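Search this site Enter keywords Go

Old quarter's stories get a report of their own

I've lived on the Gretusum side of the harbour for most of my life and I thought I knew what was there. Fish market, rope works, the chapel with the crooked bell, done. Then I spent an evening with the new heritage survey (it's long, bring biscuits) and found I'd been walking past half of it!

The survey was put together by Thu Tô and Thabiso Magagula, who went door to door for the best part of a year asking people what they thought was worth keeping. They ended up with 200 entries, everything from a drumming yard behind Ndlovu Street to a recipe for pickled plums that three families all claim as their own. I'm staying out of that one.

What I like is that it doesn't stop at buildings. There's a whole chapter on songs, and another on the boat blessing, which I'd always been told was ancient and which seems to have been started by a ferry company wanting to sell tickets. My gran would have been livid. She went every year in her good hat. 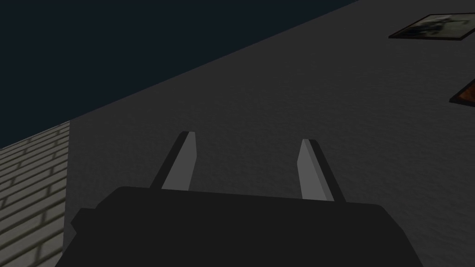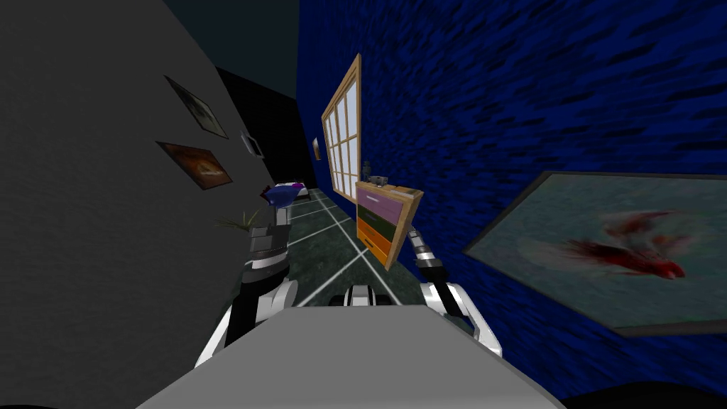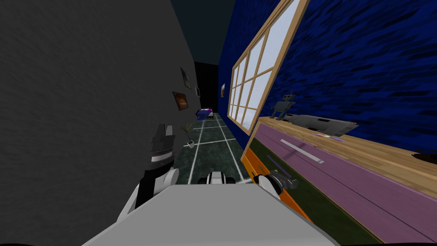

Gretusum, July

The launch was held in the old customs hall and it was packed, with people standing on the stairs and a baby passed along the back row so its mum could hear. Thu spoke first and kept it short. Thabiso read out a few of the entries and got a cheer for the drumming yard, mostly from the drummers.

Then came the questions, and that's where it got lively. Santeri Keskinen, who runs the walking tours, wanted to know when there'd be signs up, and in which languages. Thabiso said the first six should go in before the end of summer, starting at the fish market and working uphill. A woman near me asked whether signs would mean coaches, and there was a fair bit of muttering at that. I can see both sides. Our lane is barely wide enough for the milk van as it is, but the little museum on Nurkano Square had about 3000 visitors last year and could happily look after a lot more.

Todor Dimitrov, who plays the accordion at practically every wedding round here, got up near the end and said he'd like the songs recorded while the people who know all the verses are still about to sing them. That got the longest clapping of the night. Thu told him they'd already made a start and would he please come and do his, so he's been roped in now.

You can read the survey at the library, where there are two copies for looking at and one to borrow. I've got the borrowing one at the moment, sorry. I'll have it back by the end of the month, once I've finished the chapter on ghosts.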